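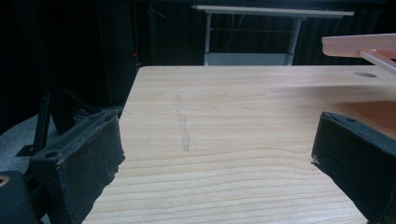 My uncle left me his half of a choir feud, and I didn't know I'd inherited it until a man called Shahab Zarei rang me at 11 at night to ask if I could sing bass. I told him I could sing in the car. He said that would do, and could I be at the Brirncombe hall for practice tomorrow. I was sitting at the table with a bowl of cereal at the time (don't judge me, it was August and freezing), running my thumbnail along the wavy lines in the wood the way I do when I'm on the phone to someone I can't get rid of. Pale tan, darker tan, pale tan. By the time I'd got to the far edge I'd said yes.

So a bit of background. Brirncombe has a choir, and Branham, 2 ks down the road, also has a choir, and they used to be the same choir. They split over a hymn. My uncle reckoned it should be sung slow and a fellow called Taheri reckoned it should be sung at a normal human speed, and one night Taheri took the altos and most of the sheet music and drove off to Branham. That was before I was born! They'd still cross the street to avoid each other.

Anyway, I turned up. The hall smelled like wet coats and instant coffee. Shahab was at the piano, a big bloke with tiny reading glasses, and he shook my hand for far too long.

“You've got his chin,” he said.

“Have I got his voice?”

“Let's hope not, mate. He was always flat.”

They stood me between two old boys who smelled of cough lollies and we had a go at the hymn. THE hymn. I'd never heard it sung the Brirncombe way, and I want to be fair to my uncle, I loved him, but it was like being overtaken by a hearse. I ran out of breath in the second line. The old boy on my left ran out in the third, and just mouthed the rest with great feeling.

“How do you lot get through it?” I asked him at the break.

“We take turns breathing,” he said.

I went home and looked through the box that had come with the house. Four hundred bits of paper in there if there was one – power bills, seed packets, a manual for a Bovum heater he'd never owned as far as I know. And near the bottom, folded in quarters, the hymn. Number 506. He'd pencilled all over it. Breathe here. Watch Taheri. Altos lovely tonight. And across the top, underlined so hard it had nearly gone through, the word FASTER.

I rang Shahab. I didn't look at the time, I figured he'd started it.

“He agreed with him,” I said. “It says faster. In his own writing!”

There was a long quiet bit. I could hear a telly going.

“Yeah,” said Shahab. “He told me that once. Years ago, in the car.”

“Then why didn't he say something?”

“Well, he'd already had the argument, hadn't he?”

I didn't know what to do with that, so I put the kettle on. Then I put my coat on over my pyjamas and drove to Branham, which was a silly thing to do at that hour, and I sat outside Taheri's place with the heater going and the page on my knee. His kitchen light was on. I could see him at the sink in a brown dressing gown, washing one cup.

I was going to pop it in the letterbox. I had the window down and everything. But he looked up and saw the car – my uncle's car, of course it was, I hadn't thought of that – and he went completely still with the tap running.

Then he turned it off and came out in his slippers, across the wet grass, and bent down to the window.

“You're the niece,” he said.

“I am.”

“Can you sing?”

“I'm a bass, apparently.”

He had a look at the page. He held it out towards the street light and read it top to bottom, lips moving, and I saw him get to the altos and smile a bit. Then he went round the front of the car and got in the passenger side, slippers and all.

“Go on, then,” he said. “From the top. And don't you dare drag it.”

We use cookies to remember your reading preferences. Accept / Manage settings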